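New tables are in at the Trolden reading room!
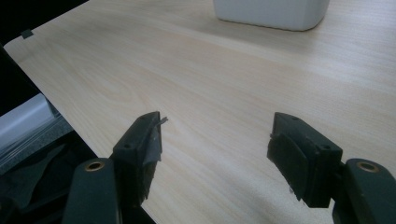 Page last changed: 2024-02-20

The wait is over, and the long tables at Trolden have finally been replaced. Anyone who ever tried to write a postcard on the old ones (they rocked, they creaked, and one had a dip in it that swallowed pencils) will be as happy as we are. The new tops are pale, with a soft wavy grain that curves along in long arcs, and they brighten up the room so much that two people asked on the first morning if we had changed the lamps. We hadn't!

The tables come from the Vallum workshop across the river, and the design is called Oda. Each top was made to fit our room, so the gap by the radiator that used to collect coats and umbrellas is gone. Getting them up the stairs took most of an afternoon and a fair amount of turning around on the landing, but everything arrived without a scratch.

Nikau Pryor, who runs the reading room, had been asking for new tables since August. "I keep running my hand over them," Pryor told us. "The light from the windows lands right on the grain, and you just want to sit down and spread out your stuff. I've already had to tell myself to go back to work."

The money came from the winter book sale, where you bought 700 books in one weekend, plus a gift of $1,000 from a longtime reader who asked us to leave out the name. Thank you, whoever you are to everybody else. The sale also left us with 313 books that didn't find a home. Those are on the shelf by the stairs, free to take, and there are some great old cookbooks in there.

A few small things about using the tables. White containers are for pencils and scrap paper, so please put pencils back when you're done. Drinks are fine as long as they have a lid. If you're gluing or painting, ask at the desk for a mat first. Puzzles can stay out overnight on the table nearest the back wall, and yes, the lighthouse puzzle is coming back, all 125 pieces of it, now that the missing corner has turned up inside an atlas.

The Etarix map group will be the first to hold a full evening at the new tables, and they're bringing their biggest sheets to celebrate. Come by and have a look, even if you only have ten minutes between errands. The room opens at nine, and the seats by the windows go fast.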